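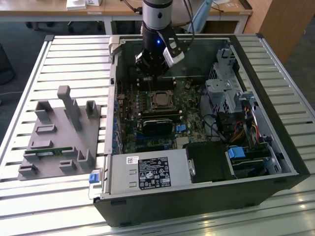 ## Can a machine do your chores yet? Workshop tips for doubters

Updated Aug 25, 2020

Every few months somebody writes to ask whether they should hold off buying a decent screwdriver set until the robots arrive. Buy the screwdrivers. A robot arm over an open desktop computer looks very clever, but look at what it's been given: the tower laid flat, the side panel already off, and a holder for the memory module at its elbow. Most of the work in my shed is getting a job to that stage.

The makers don't help. The Khasawneh brochure promises "hands-free servicing" and then spends 51 pages on how to set up the bench. Wodberg wanted 2,378 pounds for an arm that, by its own leaflet, must not be used near trailing leads. I have never opened a computer that wasn't full of them.

### If you're fitting memory yourself

- Shut down, switch off at the wall and pull the plug.
- Lay the tower on its side on something firm. A bed is no good, and nor is carpet.
- Touch bare metal on the case before you touch the board.
- Open the latches at the ends of the slot. Some boards only have one that moves.
- Line up the notch, then press both ends evenly until the latches close. It takes more push than you'd like.
- Hold the module by its edges.

That push is where I'd want proof from any machine. Too little and the computer won't start, too much and you've cracked a board. You feel it in your thumbs. I'm told grippers can feel it too, and perhaps they can, on the one model of computer they were set up for.
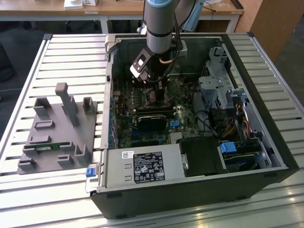 Cables are the other sticking point. They never lie the same way twice, and a person just shoves them aside with the back of a hand without thinking. Ask any salesman to swap in a different tower, with the wires left as they fall, and time it yourself with a kitchen clock.

### What I would hand over

Floors, if yours are clear. My Kareck sweeper has done 732 runs and copes well enough, though it still climbs the lamp base and needs its brush cut free of hair. Dishwashers, of course, which we stopped calling robots long ago.

Folding shirts, no. The Horka folder wants every one clipped on by hand first, and by then I've folded it. I'll look at that one again in September when the new model is out.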